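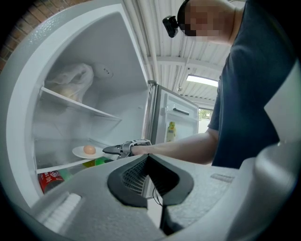
Keeping a small refrigerator clean, cold and quiet

I live in a two-room apartment and I have a small refrigerator, the kind that comes up to the chest. In eleven years I had three of them, and I made most of the mistakes that are possible to make. These notes I wrote first for my nephew when he moved out, and then other people asked for them, so I put them on this page.

Temperature

The number on the dial is not degrees. Many people believe that 5 means five degrees, and it only means "colder than 4". Buy a simple refrigerator thermometer and put it in a glass of water on the middle shelf. Leave it overnight and read it in the morning before anyone opens the door. You want 37 to 40 degrees Fahrenheit. If it shows more, turn the dial by one step and wait again until the next morning. Do not turn it two times in one day, you will only chase the number.

In summer my kitchen is warm and I use step 4. In September I go back to step 3, otherwise the lettuce freezes at the back wall.

Where to put what

Raw meat and fish go on the lowest shelf, always in a deep plate or a box, so that nothing can drip on other food. Cooked food and leftovers go above it. Milk should stand inside and not in the door, the door is the warmest place. Mustard, jam and pickles are fine in the door.

Eggs keep best in their carton. The carton protects them from smells, and it has the date printed on it. If you hard boil some of them, make a pencil cross on the shell and eat these within one week.

Plastic bags from the store are not good for vegetables that are still damp from the sprinkler. I take them out, dry them with a towel and put them in a box with a sheet of kitchen paper. Change the paper when it feels wet. Parsley done this way stays good for more than a week.

Cleaning without strong chemicals

1. Choose a day before shopping, when there is not much inside. Unplug the refrigerator and put the food in a cooler bag.

2. Take out the shelves. If they are glass, let them stand in the room for half an hour before you wash them. Cold glass and hot water do not like each other, and I broke one shelf like this. The new one cost me $32 with the shipping.

3. Mix two tablespoons of baking soda in a quart of warm water. Wipe the walls from the top to the bottom, then once more with clean water, then dry.

4. For the rubber seal on the door use an old soft toothbrush and a drop of dish soap. Open the folds carefully with your finger. Black spots come back quickly if you leave the folds wet, so dry them too.

5. Look for the small drain hole at the back wall. If water collects under the lowest shelf, this hole is blocked. A cotton swab usually opens it. Don't push with wire.

6. Wipe the bottoms of the bottles before you put them back. A sticky ring under a bottle of juice or soda is where most of the dirt on a clean shelf begins. 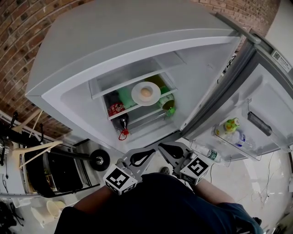
Noise

My second refrigerator, a Kaltov, was so loud that I could not sleep with the kitchen door open. I was ready to sell it. My neighbor Fulgencio Cárdenas came with a spirit level, turned the front left foot a little, and the rattle stopped. He also showed me that the back was touching the wall. Leave two inches behind it, more if you can.

Once a year pull it out and vacuum the coils, if yours has them on the outside. Unplug it first.

Smell

An open box of baking soda helps for two months, then it should be replaced. Write the date on the box. Coffee grounds work also, but butter takes the taste of coffee, so keep it in a closed dish.

If the smell stays after cleaning, check the little water tray behind, near the compressor. I forgot mine for years.

Checking the seal

Close the door on a piece of paper and pull. It should resist. Try it in several places, the lower corners especially. If the paper slides out in one place only, warm the rubber there with a hair dryer on low and press it into shape with your fingers.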